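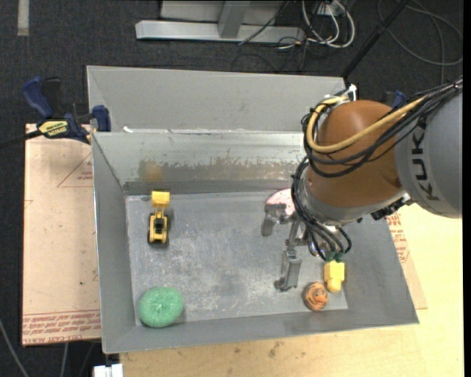

Chapter 7
Dress Packs, Snagging and Loss of the Wrist Signal

7.1 Introduction

A robot arm that picks parts from a deep bin carries more than its own links. Power for the gripper, its signal lines and, in many cells, an air hose must all reach the wrist from outside the arm. These lines and the clamps that hold them are together called the dress pack. In the earlier chapters the arm was treated as a chain of rigid bodies, and the dress pack was left out of the reach and collision calculations. For an arm working in open space the error is small. For an arm working between sheet-metal walls it is one of the most common sources of stoppage.

This chapter deals with faults that begin in the dress pack. Section 7.2 covers the ways in which a cable or hose may be caught, stretched or worn. Section 7.3 sets out how such damage appears to the controller, and why it is often recorded under the wrong heading. Section 7.4 gives a method for routing lines on arms that must enter a bin. Inspection is left to Section 7.5.

The reader should already be familiar with joint limits (Chapter 3) and with the difference between a protective stop and an emergency stop (Chapter 5).

7.1.1 A case: the Sarnholm cell

The following case is used throughout the chapter. The cell at Sarnholm sorted mixed goods from a metal bin with a two-finger gripper. The gripper lines were supplied as a kit by Ellska and tied to the arm at the forearm and again near the wrist. Between the ties a free loop was left so that the wrist could turn.

On a Friday in August the arm stopped during a pick in the rear corner of the bin. The controller reported "gripper not responding". The operator reset the fault, moved the arm clear by hand control and restarted the program. The same message came up later in the shift and was reset again. On the third occasion the gripper opened during a lift and the part fell outside the bin.

Silviu Tudose, who had charge of the cell, took the gripper to be at fault and changed it. The new unit gave the same message on the next working day. Emilian Roman then ran the pick program at low speed with the bin in place and watched the loop through the whole motion. When the wrist turned past a certain angle near the wall, the loop passed over the rim and was drawn tight as the arm went down. The strain was carried by the connector at the gripper end. Two of its pins had worked back in their housing, and contact was lost only while the cable was under load.

Three points should be noted.

First, the program had been checked for collisions before use, and no collision had been found. The check was correct for the model it was given. The model contained the arm, the gripper and the bin, but no cables.

Second, the fault could not be found with the arm at rest. A continuity test made in the home position showed every line to be sound.

Third, resetting the fault removed the only record of the joint angles at which it had occurred. The controller, a Moroz unit, kept the last 5 messages but stored a position for the latest one alone.

7.1.2 Terms

Free loop: the length of cable between two fixed ties, left slack to allow for joint motion.

Swept envelope: the space passed through by the arm and everything attached to it during a given motion. In this book the term always includes the dress pack.

Snag: contact between a line and a fixed object which prevents the line from following the arm. A line that brushes a wall and slides along it is not snagged, though it may wear.

Load-dependent fault: a loss of signal that is present only while a cable or connector is under strain.

7.1.3 Size of the effect

The free loop at Sarnholm was around 400 mm long. With the wrist straight it lay close to the forearm. With the wrist turned it stood well away from the arm on one side, and the swept envelope grew on that side only. A clearance figure taken with the wrist straight is therefore of no use for a pick made with the wrist turned. Clearance must be taken at the worst wrist angle the program can command, including any angle chosen by the grasp planner during running.

Section 7.2 begins with the simplest case, a single line tied at two points on either side of one turning joint.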